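**Vutidbridge forums > Level building > Streaming props in 3.x: what am I missing?**

**pixelmoth**
I've read the official post on prop streaming four times and it stops right where I need it to start. It tells you to tick "Stream by cell" and wishes you luck. My test level is one town with 1047 props. With streaming on, every door in it loads a second after the wall does. Very welcoming town.

**Fitzsimmons**
Your doors are in a different cell from the walls. Select both, right click, Pin to Parent. The setting is under Advanced, where they keep everything you need.

**pixelmoth**
Pinned. Doors now arrive with the walls. The windows have started leaving early, though.

**tilus_fan**
I'd turn streaming off altogether. Anything under 2388 props runs fine without it, and you get your evening back.

**Fitzsimmons**
That depends on the props. A town full of crates, sure. A town full of cloth banners will eat your memory before you reach the inn. And where did 2388 come from?

**tilus_fan**
My own project. It ran fine with 2388 and I never added another one.

**Fitzsimmons**
So the limit is the point where you stopped.

**tilus_fan**
It's a very well-tested point.

**F. Abernathy**
The window thing is the unload distance. It's set per prop type and the default for glass is 300, which is silly for anything you can see from across a street. Copy the number from your walls. I wrote this up for the Rinby plugin back in April - same bug, same fix, same number of thank-yous.

**pixelmoth**
That did it, the windows stay put. Thank you, Fitzgerald Abernathy, consider the count raised by one.

**tilus_fan**
Still say off is simpler.

**gravelbox**
Can someone confirm whether pinned props survive a save and reload? Mine come back unpinned if the parent was renamed. I'd call it a bug but last time I did that I got a link to the manual.

**Fitzsimmons**
They survive if you rename in the outliner. Rename in the details panel and the pin is lost. Here's the manual, page on pins, you're welcome.

**gravelbox**
I knew it. Anyway, off to rebuild my pins.
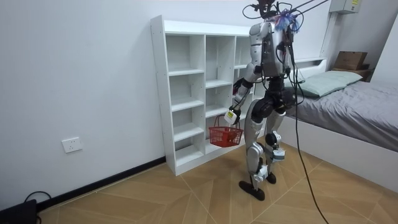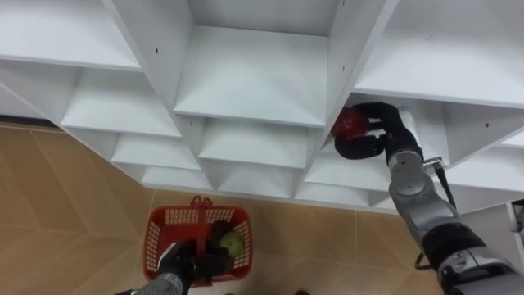
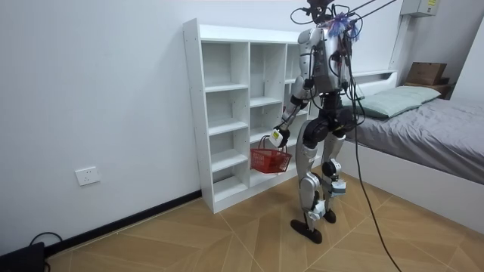 ### Edit from pixelmoth: settings that worked

- Stream by cell: on
- Doors: pinned to the wall they sit in
- Glass unload distance: same as the walls
- Renaming: outliner only

**tilus_fan**
You forgot "or just turn it off."

**pixelmoth**
I left it out on purpose. Next question is why the inn sign loads upside down, but I'll start a new thread for that one.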